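Jisine desk file holder, black — my review after 2 months

I bought this holder in October, when I moved to a smaller flat in Padcombe and my bookshelf did not fit in the lift. I needed something for the books I use every week, so they would stop living on the windowsill. I compared it with the Brakia one, which costs more and has drawers I do not need.

Delivery took 4 days. The box had a dent in one corner but the holder was fine. There are no screws, you only unfold the sides and push them until they click. The second side was stiff and I had to ask my neighbour to hold it.
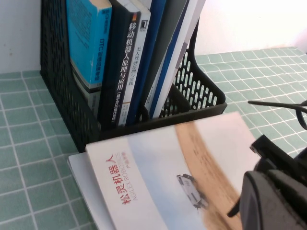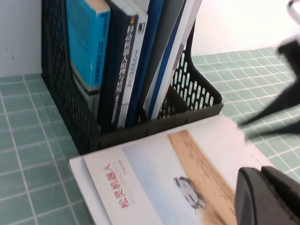

Black mesh holder with books standing in it, on a green tablecloth.

It is more stable than I expected from such a light thing. If I take out the heavy books first, it moves a little — I put two felt pads under the back and now it is better. Dust goes through the holes and collects at the bottom, so I clean it with a dry paintbrush.

What I do not like is the smell. It was strong for the first week and I kept the window open. Also the instruction sheet is printed so small that I used my phone to read it.

For the price I am satisfied. I give it 4 stars, and I would buy a second one if they made it in white.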